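Week 6 handout: Visit to the Lowther open day

Date of visit: Wed 8 July
Meet at the front desk of the Kidari building, room 14. The bus leaves campus from the library side.
Your guide is Vaughan Wihongi. He runs the two-arm bench and will give a talk before the demonstration.

Before you go
Read the chapter on grippers and the notes from Week 5 on working with soft objects. A box keeps its shape when you lift it. A cloth does not, and most of the talk will be about that problem.

What to watch for
Each bench has a pair of arms mounted side by side on one rail. Look at how much of the table both arms can reach, and where they could get in each other's way. Note where the cables run when an arm is bent at the elbow.

Watch the order of the moves. Does one arm hold while the other pulls, or do both grip at the same time? Write down what happens when a grip misses, and who or what decides to try again.

The Melteck bench is in the next room and handles rigid parts only. Spend a few minutes there so you can compare the two.

Questions for your report
1. Why use two arms for cloth?
2. What does the color of the table and walls change for a camera system?
3. Which steps would you expect to fail most often?

Reports are 500 words, typed, with one labeled sketch of the bench from above. They count for 11 points. Hand them in at the start of the Week 7 lecture.
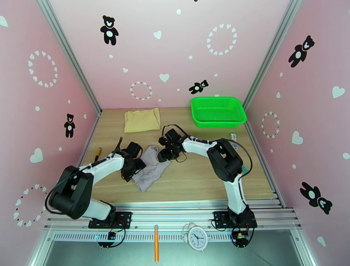 Figure 1. Two-arm bench, with both grippers at the gray cloth.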